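3.2 Utensil storage at the counter

Caddies with fixed compartments were compared with open jars in 16 home kitchens. Households kept their own tools and were given no sorting rule.

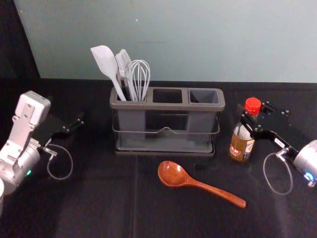

Figure 4. Three-compartment caddy with three utensils in the left compartment; a wooden spoon lies in front.

Thịnh Kiều, commenting on an earlier draft, objected that compartments only help when each has a fixed use, and that a cook in a hurry will drop everything into the nearest one. The counts partly support this. Of 157 utensils returned to a caddy, 141 went into a compartment already in use. Wooden spoons were coded separately — many were left on the counter between uses — and are excluded from Table 2. Bottles standing beside the caddy were not coded.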